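Rosario Mazza on cooking for one

March 10, 2024

Rosario Mazza cooked for other people for most of her working life. She ran the kitchen at the Greco, a small restaurant in Letton, and when she left she was 62 and had not made dinner for herself on a regular basis in years. She now teaches a class in Pludstead for people who live alone, many of them after a death or a divorce. The class meets for 11 weeks and the next one begins in July.

We talked in the library at Pludstead, where she also keeps a shelf of cookbooks that students can borrow.

The first thing she asks new students is what they ate the night before. "I get cereal, toast, crackers and cheese," she said. "One man told me he had eaten the same canned soup every night since the winter. He wasn't poor and he wasn't sick. He just didn't know how to buy food for one person."

Shopping takes up the first two classes. Mazza thinks most people who eat badly on their own have trouble at the store before they have trouble at the stove. Meat comes in packs for four. A head of celery goes soft before one person can get through it. She tells students to ask at the meat counter for a single chop or a half pound of ground beef.

"They're embarrassed to ask," she said. "I was embarrassed too, and I'd been ordering meat by the case for years. You ask once and after that they know you."

She teaches very few recipes. Students learn a pot of beans, a roast chicken, a vegetable soup, rice, and two or three sauces. The chicken is eaten hot the first night, and the rest is picked off the bones and divided into small containers for the freezer. The bones go into the soup. Everything gets a label with the date on it, and she is strict about that.

"I had a freezer full of mystery bags my first year," she said. "I threw most of it out."

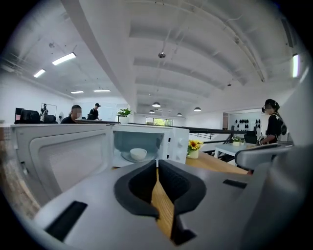 Some of her students come without much of a kitchen. Arturo Fiore rented a room in Pronder after he sold his house, and for his first year there he had a hot plate and a small refrigerator. He took the class twice.

"The first time I went because my daughter signed me up," Fiore said. "The second time I paid for it myself." He now makes a pot of lentils on the weekend and eats it in different ways until it is gone, with an egg one night and sausage the next. He keeps a notebook of what he spends on food. Last year it came to $1,338, which he said was less than he had been paying for takeout.

Mazza does not object to takeout, or to frozen dinners. She buys frozen peas and spinach all year. What worries her is people skipping meals, or eating over the sink and calling it dinner.

"I tell them to sit down," she said. "Use a plate. If you want the radio on, put the radio on. My mother set the table every night until she died, and for the last ten years it was only her."

I asked whether she had ever been tempted to go back to restaurant work. She said the Greco had called her when a cook quit, and she filled in for a month. Her knees hurt and she didn't like the new menu.

The class costs little and she would like to keep it that way. It has a waiting list for July, and she has been asked to start a second one in Letton. She hasn't decided. The room they offered her has good light but only one outlet near the counter.

For her own supper that evening she was planning beans with greens and the end of a loaf of bread. "The greens have to be used today," she said, and went to find her coat.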